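Kitchen Corner: The Filter Over Your Stove (and That Little Light)
Block newsletter, 06/04/2019

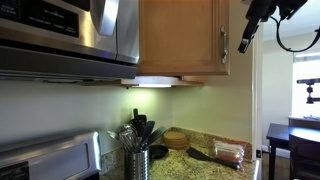 Microwave over the range, cabinet light on.

Quick one this month, I'm writing between loads of laundry. Spring cleaning list went out already and three people wrote to say I left off the microwave. Not the inside. The underside. The part over the stove that you never look at unless you drop a spoon.

So. Most over-the-range ones have a grease filter or two underneath, metal mesh, usually a little tab or ring to pull. Mine had not been out in 18 months. Not proud.

What I did:

Stove off and cool. Slid the filters out. Sink full of the hottest water the tap gives, good squirt of dish soap, half a cup of baking soda. Soak 30 minutes. Old toothbrush, gentle, don't bend the mesh. Rinse, stand them up on a towel, leave till completely dry before they go back. Water went brown almost right away. Yuck, but kind of satisfying.

While they soak wipe the underside with a soapy rag, wrung out well. Then the door handle, top to bottom, and the control panel with a barely damp cloth. On stainless go with the grain or you get streaks. Dry cloth after.

Wall behind the range next. If yours is just paint, no tile, go easy. Warm water and a drop of soap first, and try the scrubby sponge somewhere hidden if you must use it. Solomiia Stasiv took a patch of paint clean off hers and is now repainting the whole kitchen, which she says she wanted to do anyway.

Wood cabinets: the one next to the stove gets the worst of it. Grease sits in the grooves of a raised panel and around the handle. Cotton swabs for the grooves. No soaking the wood.

Turn the under-cabinet light on while you work!! You will see every splatter. Turn it off again and let it cool before you wipe the light itself. Empty the utensil holder too, there are always crumbs in the bottom.

Granite, plain dish soap and water. No vinegar please, its hard on the sealer.

Next issue: fridge coils, if Colton Landry sends me his notes like he promissed.

Comments

Kamran Bangash
Did mine last night. Needed two soaks. Is the charcoal one washable as well?

Abílio Ramalho
Kamran, no, charcoal ones get replaced. Check the manual for the size before you buy, I got the wrong one twice.

Maxence Le Goff
Can the mesh ones go in the dishwasher? Ours came out kind of gray.

Solomiia Stasiv
For the record it was a small patch.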